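Home Shop Steam & Press Spares Help Cart (0)

Pera Hand Steamer
by Bristetti

$58, water not included

Page updated Feb 18, 2026
Shares 9

The Pera is a hand-held clothes steamer for people who own an iron and have been avoiding it. You fill it with water, wait a bit, and point it at a shirt. The shirt relaxes. You may also relax, though we have no data on that and the box makes no claims.

It has one button and one switch. The switch turns it on. The button makes steam. We spent a long time looking at steamers with six fabric settings and a little glowing picture of a leaf, and every one of them made the same steam on all six. Bristetti left the leaf off and put the money into a better pump, and you can feel it the first time you go over a linen collar.

What it's good at

Cotton, linen, most polyester, wool if you keep the head a little way off. Curtains, very much so, and you can leave them hanging, which saves you the half hour on a step stool with those plastic hooks. Dresses that came out of a suitcase looking like they'd been slept in by a dog. Kids' bedding, tablecloths for the kind of dinner where somebody's mother is coming.

It will not put a knife crease in suit pants. It will not press a pleat. If you wear pleats you already have opinions about irons and we would only get in the way. For everyone else, a steamer gets a garment to the point where people across a table can't find fault with it, and most of us are only ever looked at from across a table.

Printed fabric deserves a word. A lot of the cheerful stuff, with characters and dots and whatever else sells, has the design sitting on the surface. Turn it inside out and steam the back. Go easy on thick rubbery prints, and if the design feels tacky afterward, let it cool flat before you fold it. Folding it warm is how a cartoon ends up with two faces. 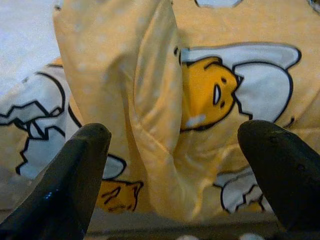

Pale yellow cartoon print with white polka dots. Prints like to be steamed from the back.

Specifications

Power: 1,000 watts
Tank: 400 milliliters, removable, dishwasher no
Steam time: up to 14 minutes on a full tank
Head: flat metal plate, with a clip-on brush for wool and upholstery
Cord: fixed, fabric covered
Color: gray. There was a second color. It was also gray.
In the box: steamer, brush, measuring cup, heat glove for the left hand or the right, and a manual in a great many languages

The steam time assumes you let go of the button now and then, as a person does. If you hold it down from start to finish you'll run dry sooner and your hand will have something to say. The tank lifts off from the back and goes under an ordinary bathroom faucet, a thing you would expect to be true of every steamer and would be wrong about.

Where to plug it in

Use a wall outlet. We know. The wall outlet is behind the dresser, and the dresser weighs as much as a pony. The cord is long enough to reach around most furniture, so have a try before you give up.

A power strip will do if it's a decent one and you check its rating first. Add up what else is running on it. A phone charger is nothing. A space heater is everything, and a space heater plus a steamer is a good way to find out where your breaker panel lives. Keep the strip up off the floor if there's water about, keep it out of the line of drips, and unplug the steamer before you refill the tank. The last part is in bold on page two of the manual and people still write to ask. 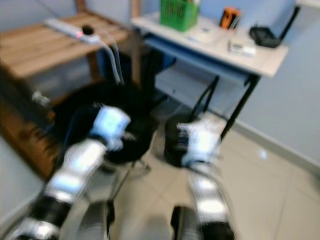 How to use it without reading the manual

Fill the tank to the line. Tap water is fine in most places. If your kettle looks like the inside of a cave, use distilled, or half and half.

Switch on and wait for the light to hold steady. It blinks while it's heating, and the blinking does not mean it's broken, which we mention for the benefit of our returns department.

Point the head away from you and from anybody else, and give it one long squeeze. The first puff can spit. Let it spit at the bathtub.

Hang the garment. A door hook works, a shower rail works better, the back of a chair is a compromise you'll regret by the second sleeve. Pull the hem down gently with your free hand (glove on, please) and work from the top to the bottom. Go slower than you want to. Everybody goes at it as though they were painting a fence.

Leave the thing hanging for a few minutes before you put it on. It will feel slightly damp and then it won't.

Empty the tank when you're done. If you store it full, the water will be there waiting for you in May, and it will have changed.

How it compares

We also carry the Tranberg floor steamer, a tall affair on wheels with a pole and a hanger on top. It's a lovely machine. It takes up about as much room as a teenager and puts out a great deal more steam than the Pera. If you do alterations, run a rental closet, or have five children in school uniform, buy the Tranberg and don't look back.

At the other end there's the Lại travel steamer, which folds in half and fits in a coat pocket. It's good for one shirt. We like it, we take it on trips, and we have never once finished a second shirt with it before checkout.

The Pera sits between them. It's a bit too big for a carry-on and a bit too small for a business, and for a household that is close to right.

Noise, smell, other complaints

It hums. There's a click when the pump catches. Out of the box you'll get a faint warm-plastic smell for the first tank or so, after which it goes away or you stop noticing – we're not sure which.

The handle has a textured coating on the inside. It doesn't slide around in a damp hand and it doesn't get slick. It does collect lint, especially if you've been at a sweater, and a wipe with a wet cloth sorts it out. Descale with white vinegar when the steam starts to sputter, then run a tank of plain water through unless you want your shirts to smell like a salad.
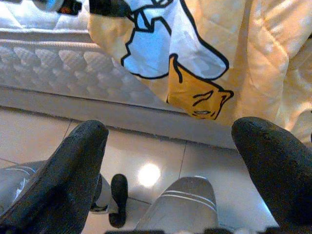

One buyer wrote in to say that the brush attachment did more for her old couch than it ever did for her coats, that the cord could be longer still, and that she had steamed a whole set of curtains on two tanks and then gone looking for other people's curtains. She took off one star for the color.

We passed the color note along to Bristetti. They asked which gray.

Returns

Unused, in the box, within the usual window. Used is fine too if it's faulty, but drain it first. The mail carrier has suffered enough.

Add to cart Save for later Ask a question
Comments (6)

Get our newsletter. It comes out when we remember. Unsubscribe at any time.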